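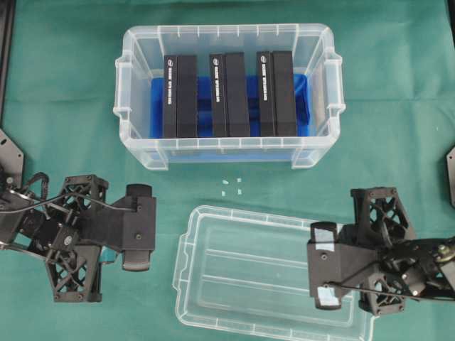

Two robot arms at a green cloth work surface, with a bin of black blocks in blue foam and an empty clear container.

Search this site
Enter keyword
Go

Rules for Robots That Share a Room With People

By Miyuki Minami
21 February 2023

A robot arm is a machine that moves a tool from one position to another. The tool at the end of the arm is often a gripper. A gripper has fingers that close on an object, hold it and open again.

Robot arms do not know when a person's hand is in the way unless someone has given them a method of finding out. For this reason, workplaces that use robots follow written rules. Some rules are laws. Others are standards. A standard is a document, agreed on by many experts, that explains how a thing should be built or used. Two well-known standards for industrial robots are called ISO 10218-1 and ISO 10218-2. The first deals with the robot. The second deals with the whole area where the robot works, which is called a cell.

Step one: look for hazards

A hazard is anything that could cause harm. Before a robot is switched on, a person writes a list of hazards. This is the start of a risk assessment. For a pair of small arms working over a table, the list could include:

- a finger pinched between the parts of a gripper
- a hand squeezed between two arms
- a sleeve or long hair caught on a moving joint
- a cable snagged when an arm turns
- an object dropped on the floor

For each hazard, two questions are asked. How badly could someone be hurt? How likely is it? A hazard that scores high on both must be dealt with first.

Step two: reduce the risk

The best method is to remove the hazard completely. A sharp corner can be rounded. A gap that traps fingers can be made wider or closed up.

If the hazard cannot be removed, a guard is used. A guard may be a fence or a clear screen. Some cells use a light curtain, a row of invisible beams. When a hand breaks a beam, the robot stops.

Warning signs and training come last. They are useful, but a sign cannot stop a motor.

Step three: keep the work area in order

Good practice for a table-top cell is simple to write down.

1. Only the objects needed for the job go on the work surface.
2. Each part has a fixed place. Foam with slots cut into it is a common way to hold parts upright and apart. In the photograph, six black blocks stand in blue foam as three pairs.
3. The surface should be a plain colour, so that parts are easy to see.
4. Cables are kept clear of the fingers and joints.
5. Screws and bolts are checked for tightness on a regular schedule.

At the Prandmont teaching workshop, the check is done before the first job of each day and recorded in a logbook. Each check has a number. Entry 2481, made in December, reads: "Left arm, one loose screw at bracket. Tightened. S. Fujimoto." Sachiko Fujimoto is the workshop technician. An entry must say what was found, what was done and who did it.

Step four: know how to stop

Every robot cell needs an emergency stop. It is usually a red button on a yellow background. It must be easy to reach, and everyone in the room must know where it is. Pressing it stops the motion. Letting the button out again must not restart the robot. A person has to give a separate start command after checking that the area is clear.

What about slow robots?

Some robots are designed to work beside people without a fence. They are called collaborative robots. They have limits on speed and force, and many stop when they bump into something. They still need a risk assessment. A slow arm holding a knife is a different hazard from a slow arm holding a sponge.

Words to know

Cell: the area where a robot works, including its guards and equipment.
Guard: a barrier between people and a moving machine.
Hazard: something that could cause harm.
Risk assessment: a written study of hazards and how to reduce them.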